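Sorting the blocks, finally

Quick one tonight, it's past 9 and I still have lunches to make.

So the block situation. We had one giant bin, everything in it, and every time anybody wanted a red one the whole lot went on the floor. I got sick of it somewhere in May and said fine, we sort by color, one box per color, lids on. Ehsan Ansari from the parents' list swears by sorting by shape but I tried that for 4 days and gave up. Too many shapes. Color a tired person can do.

What I ended up with – clear boxes with lids that clip down. Clear matters more than I thought it would. I had the solid Grevness ones before and you forget what's in them inside a week, labels or no labels. Then a shallow tray next to the box for whatever is being dealt with right now. Tray first, then box, then lid. If it's in the tray it isn't put away yet, simple as that.

Also brown paper on the table, taped off in big squares. Blue tape, because it was in the drawer. My lines are not straight and I am not redoing them. Each pile gets a square and stays in its square, mostly.

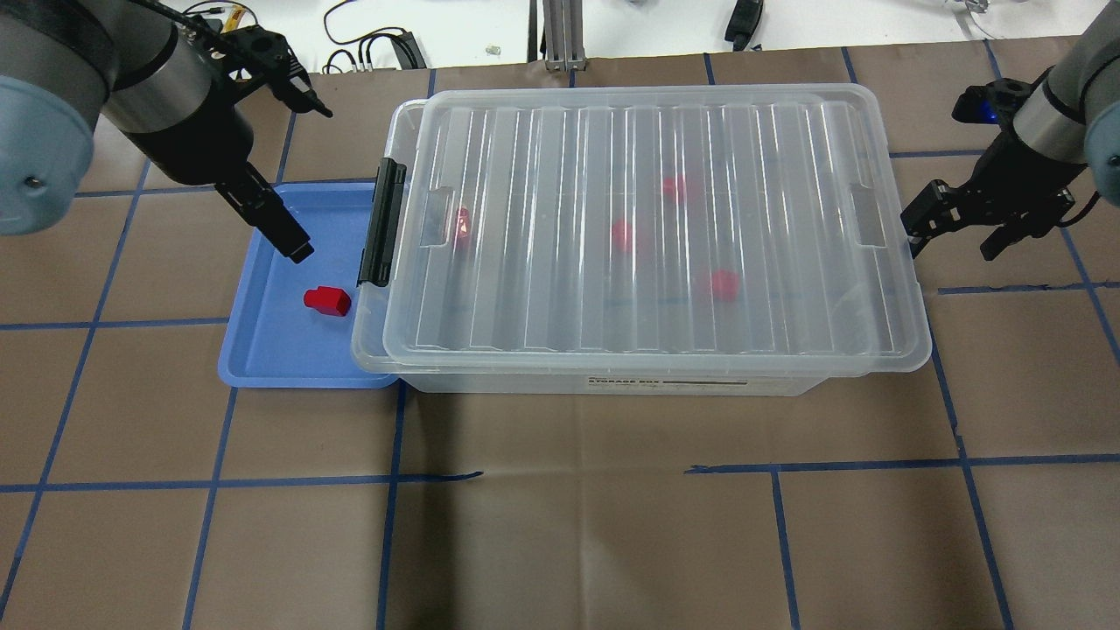 Ehsan wrote back that color boxes only work until somebody builds something with two colors in it, and then where does it go? He says he'd keep one box for half-built stuff and leave it alone, no sorting allowed, and that a lid which clips is worth paying for becuase the push-on kind pops off the minute you stack them.

OK, fair. The half-built box is a good idea and I'm stealing it. Not sure which box yet, maybe the old Grevness one after all, at least it stacks.

Red went first since there's the least of it. Blue next, and blue is going to be awful, roughly 511 pieces if I believe the lid of the set it came in. Yellow can wait. Tiny ones with no obvious color go in a jam jar for now, I dont have a better plan.

If anyone has a way to get old tape glue off a label, tell me. Dish soap did nothing. Going to make sandwiches.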